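To: members-list
From: Nelli Harju
Subject: Re: Shared study rooms, booking rules from November

Dear colleagues,

I am replying on behalf of the library office to the message Pascal Brunet sent to this list. His message is quoted in full so that those who joined recently can follow the matter.

Pascal Brunet wrote:
> Dear all,
> The notice on the door of the Ullora Room says that bookings will be limited to two hours from November. The notice on the library page says three hours. Which is correct? Our reading group has met in Ullora on the same evening for several years and cannot finish in two hours, particularly in the weeks when we have a guest.
> I would also like to know whether the rule on food has changed. Trinidad Pangilinan was told at the desk that covered drinks are allowed, but the printed sheet says no drinks at all.
> Finally, is the Skellham Room closed for good, or only for the painting work?
> Regards,
> Pascal Brunet

The limit is three hours. The notice on the door was printed from an earlier draft and has been taken down. Groups with a standing booking may ask for a fourth hour, provided that no other group has reserved the room by noon on the day before. Requests should go to the desk in writing. Requests left by telephone will not be recorded, as two were lost that way in the spring.

Standing bookings do not carry over on their own. Each group must confirm its booking once a term, giving the name of one person who will answer for the room. The Ullora reading group has not yet done so, and I would be grateful if Mr. Brunet could send us a name.

On drinks, the desk was right. Covered drinks are permitted in Ullora and Molholm. They are not permitted in the Chauvin Room, where the local history papers are kept — this includes water. Food remains limited to the lobby in all cases. The printed sheet will be replaced.

Tables are to be left bare at the end of each booking, and chairs returned to the wall.

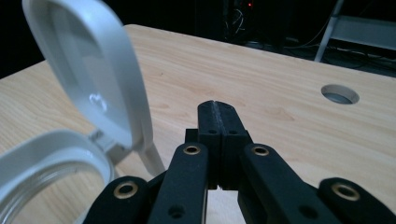
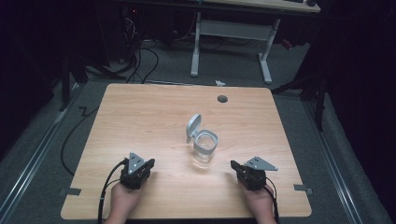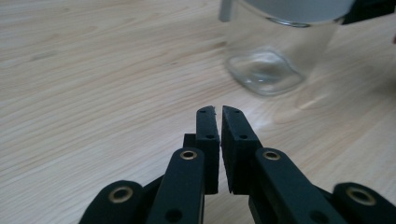
The Skellham Room is closed for painting only. The work was to have finished before the start of term, but the contractor found damp behind the radiator on the north wall, and the plaster there has to dry before it can be painted. We expect to reopen the room in November. Groups that normally meet in Skellham have been offered Molholm at the same hours. Molholm is the smaller of the two, and any group that cannot be seated there should write to us before its next meeting so that we can look for a space elsewhere in the building.

Two further points have been raised with us since Mr. Brunet's message.

Nadège Arnaud asked whether persons who do not hold a library card may attend a meeting in a booked room. They may. The person who made the booking must hold a card and must be present. Guests should enter by the main door, as the side entrance is locked at six.

Didier Chauvin asked whether the room that shares his family name could be opened in the evening. At present it cannot. The papers may be consulted only while the archivist is on duty, and her hours end at five. We have asked for one late opening each month and will write to the list when we have an answer.

Keys are to be returned to the desk, or to the slot beside it if the desk has closed. Please do not pass a key directly to the next group, even when they are waiting in the hall. A key to Molholm was missing for most of last term for this reason, and the cost of a new lock was charged to the library.

Corrections to this message should be sent to me and not to the full list. The revised rules will be posted on the library page under "Rooms" and a paper copy may be had at the desk.

Yours sincerely,

Nelli Harju
Library Office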